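Coffee prices go up again in Stusholm as small cafes look for other ways

22 Jan 2025
By Jarlath Costello

The price of a cup of coffee in Stusholm has gone up for the second time since last May, and several cafe owners in the town say that it will probably not be the last time.

The local roaster Sturard, which sells beans to most of the cafes in the old center, sent a letter to its customers last week. In the letter the company says that its green coffee now costs much more than one year ago, and that it can not keep the old price list any longer. The new list is valid from the first day of next month.

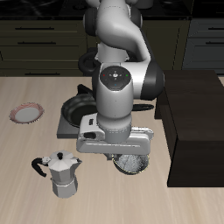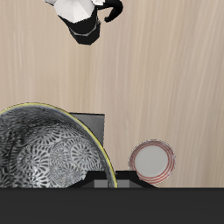
For the cafes this is a difficult moment. January is always a slow month in Stusholm, when the ferry runs only in the morning and the hotels by the harbor are closed. Ilze Grīnberga, the owner of the cafe Grīnberga on the market square, told us that she sold 1295 cups in the first two weeks of January. In the same two weeks of last year she sold more than this, but she did not want to give the exact number.

"People still come, but they take one cup and they sit with it for a long time," she said. "I understand them. I would do the same."

She has raised the price of a small black coffee, but she kept the price of tea as it was. She has also stopped giving the free cookie with each cup, and she says that she received more complaints for the cookie than for the price.

The other large cafe in the center, Baso, has chosen a different way. It now sells a monthly card, with which the guest pays in advance and can drink one coffee each day before noon. The cafe printed 600 cards for the start, and 115 of them were sold in the first days. The manager said that she is satisfied with this number, although she hoped that more students would buy the card. It can be used only by one person, and the days which are not used can not be moved to the next month.

At Sturard they notice also a change in what people buy for the home. The shop of the roaster, behind the bus station, sells now more ground coffee for the stove and less whole beans. Many customers ask for the smallest bag. The company made a survey among its shop customers before the holidays, and 723 of them answered. A little more than half wrote that they make their coffee at home on working days, and that they go to a cafe only on the weekend.

The roaster has promised not to change the coffee in its cheapest bag — the mix stays the same, only the weight is smaller. This did not make everybody happy. One reader wrote to our office that she finds it a hidden increase and that she would prefer to pay more for the old bag.

The town council does not plan to help the cafes directly, but it will discuss next month if the fee for outdoor tables can be lower this year. At the moment the fee is paid for the whole season, also by those cafes which put out the tables only in summer. The meeting is open for the public and will take place in the library, as the heating in the town hall is still under repair.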